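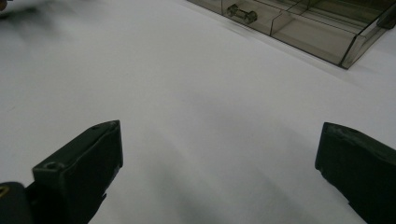

White tabletop, gripper fingers at the bottom.

Wallemeck Line renewal log, data card

What it is: one table of track renewal work on the Wallemeck branch, Inskip junction to Clulska yard. 43 km of single track. Each row is one possession (one closure, one gang, one stretch of line).

Rows: 1445
Format: CSV, comma separated, UTF-8. Dates in their own column, times are local, 24 hour.
Maintainer: Amber Ellwood. Sleeper counts and the kilometer fixes by Mesfin Fikre.

Columns
row_id
km_from, km_to (measured from Inskip, old mileposts converted)
work_type: rail, sleeper, ballast, drainage, signal, other
contractor: mostly Pitia, blank if in house
start, end
speed_after: km/h, as posted when the line was handed back
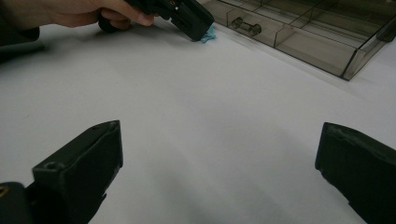
Speed_after is blank for all drainage rows, dont fill with zero. Top value should be 100. Anything over that is a typing error, tell me the row_id.

Known problems
- km 17 shows up twice, there was a realignment and both numberings are still in the sheets. Use the km_fix column if you need a clean line diagram.
- Night jobs that run past midnight sometimes have end before start. Add a day.
- Roughly 400 rows came off handwritten gang sheets. Contractor name is a guess in some of those, flagged with g.
- August has a gap. Sheets went missing between offices, still asking.
- Signal work near Clulska yard is thin. Most of it was logged in a seperate system we dont have.

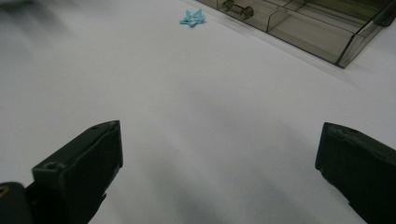 Not in here: costs, staff names, anything about rolling stock. Please dont ask for costs, we never had them.

Loading: any spreadsheet will do. If km_from turns into a date on you, import that column as text first.

Changes
v3 merged ballast and tamping, too many people were mixing them up
v2 added km_fix
v1 first dump

To do: station names next to km, check the yard limits w/ Mesfin, redo the work_type list.

Reuse is fine, credit the Wallemeck log and say which version.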